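Third week with the new sorting line at Jenport and my feet hurt less, my head hurts more. Used to be 300 trays a shift by hand, you and whoever stood next to you. Now the arms do the trays and we teach the arms. Quieter. People miss the talking.

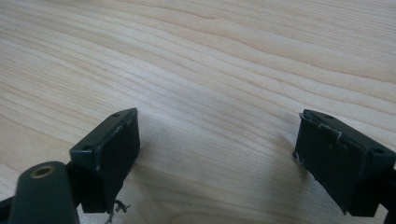
*posted from the Clilden break room, 6:40 am, by the night shift one*

Anyway. Pads. The tape on the finger pads is scuffed and lifting along the top, threads coming off too, and teh spare pads are still on order from Ifans. So part of my job now is tape. Never thought I'd have opinions on tape.

Pay's the same, they promised that in December and it held so far. But two of the older guys moved to the Etuvska site, didn't want the screens. I get it. I kind of like the screens, dont tell them.

Bus is here, more tomorow.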